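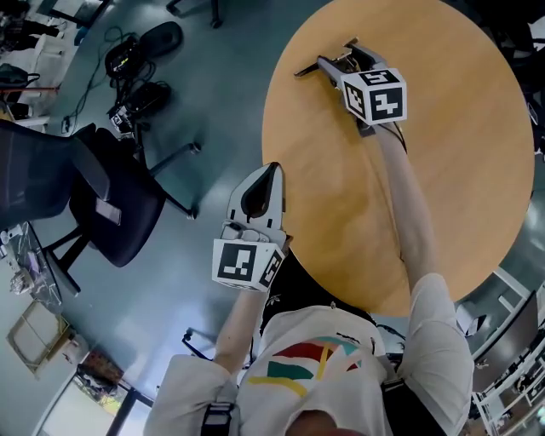
What did the club do with the second half of the Wundura grant? We spent it on practice, and on the cables that practice seems to eat.

The balance stood at 2,123 in March, out of the 3,000 you sent us. Most of the difference went into the hand-held grippers and the marker cubes that ride on them. The students print the cube patterns themselves, which saved money and cost us one printer cartridge and a long argument over glue.

The task for the Keliria student meet is still the same: clear a round table using 2 grippers, one per hand, and record every motion cleanly enough that an arm can learn from it later. Of the 7 practice tasks in our proposal, the club has finished five. Folding a towel remains undefeated. The other holdout is opening a jar, and the jar has its supporters.

We did lose most of April to a calibration error. The left and right cubes had been swapped in the settings file, so the software believed our operators had their arms crossed. The recordings from those weeks are no use for training, though they are popular at lunch.

Still to come before the May report: the last two tasks, a shared trial at the Gredar lab — they have better tables — and a parts list with actual prices in it.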